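Clubs > Horwood Robotics Club > Minutes > February
Home Members Minutes Schedule Contact

HORWOOD ROBOTICS CLUB
Minutes of the February meeting

Start: 6:30 p.m., Room 12
Chair: Zineb Hegazy
Minutes: Trevor Arsenault
Present: 10 members, plus the chair and minutes taker

1. Last month's minutes
Accepted with one fix. The January minutes said the simulated kitchen task was "working." Trevor asked for that to be changed to "running." The program starts and does not crash. Whether it does the job is a separate question, and he would like us to stop mixing the two up. Agreed after more discussion than it deserved.

2. Kitchen task for the Zavovstead meet
The picking group gave its report. They are still on the knife, and they have now put in 375 practice runs in simulation. Zineb asked how many of those ended with the knife held and lifted. The group said the log saves the start and end of each run but does not mark a success or a failure, so somebody would have to go through them. Nobody had.

The group's plan is to bring the gripper in with the fingers wide open, get the knife centered between them, and only then close. They believe the centering is the hard part and that it is mostly solved.

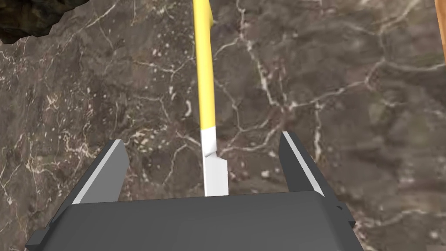 Trevor said he does not accept "mostly solved" without a number next to it. Getting lined up is one thing and holding on is another, and the knife model has a long handle, so a grip in the wrong spot could let it swing. The group answered that the fingers have plenty of force. Trevor asked where the force setting came from. It came with the sample file and has not been changed. He asked that this be written down, and it is.

Zineb pointed out that the Zavovstead rules score the place as well as the pick, and that the club has spent nearly all its time on the pick. No one disagreed. The group will add a pass/fail mark to the log before doing any more runs.

3. Two arms or one
This was carried over from January. The two-arm group wants to enter the full robot in the open section. The rest of the club would like to see a reason. 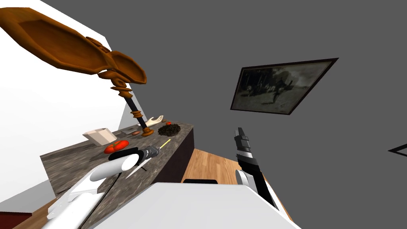
Entering with two arms costs us the simpler setup and a good part of the time we have left. Supporters say the second arm can steady things, hand tools across, and clear space on the counter. Trevor said he has yet to see it do any of the three. He brought up the view with the left gripper holding the yellow-tipped tool by the dark mound while the right one is empty and out over the floor, clear of the counter altogether. If that is a normal working position, he said, then we are entering a one-arm robot with a passenger. The two-arm group called this unfair and said one view proves nothing about a whole run. Zineb agreed with them on that point, but asked for a full run to be shown next time with both arms doing something useful.

Vote on dropping to one arm now: 2 in favor, the rest against or not voting. The item stays open.

4. Software
Lahlou has put out a new version of its planner and several members want to switch. Zineb asked what is wrong with the one we have. The main complaint is that it is slow, though nobody has timed it. Trevor is against any switch before the meet. The club changed planners last year for the same reason and lost three weeks - he has the emails. No switch for now.

5. Gatero offer
Gatero has offered the club the use of a real arm for one afternoon. Most members were excited. Trevor asked who pays if it gets damaged, and whether anything we have built would run on it without being rewritten. Neither answer is known. Zineb will write and ask both questions before we say yes.

6. Other business
The room must be left by 8:30 from now on. The whiteboard pens are dry again. Snack money is due from everyone who has not paid.

To do before the next meeting
- Picking group: pass/fail mark in the log, then a real success rate
- Picking group: find out what the force setting should be
- Two-arm group: one full run, start to finish, no cuts
- Zineb: letter to Gatero
- Trevor: read the place scoring rules and send out a one-page version

Closed at 8:20 p.m.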